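Simulated practice, real doubts

Gomero's November paper is doing the rounds, so a few words of caution. The claim is that Utix, its new training method, lets a two-armed robot learn table tasks wholly in simulation. The team reports 3,859 simulated runs across 9 tasks, with food, plates and mats moved about each time.
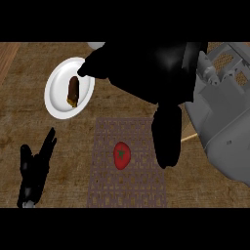
All very well, but the headline score comes from the same simulator that did the teaching. A policy marked by its own teacher ought to do nicely. The real-arm trials, 300 of them, get one paragraph near the end, and the paper doesn't say how the starting positions were picked. A rendered tomato won't bruise or roll off the way one from the shop does – and soft food is where I'd expect trouble.

I'd also like to see Utix set against Liem, the older method, given the same computing time. The only comparison offered uses a version of Liem trained on 400 runs, which seems mean.

Gomero says the code will follow. Until another lab has tried it, I'd file this under promising and leave the budget alone.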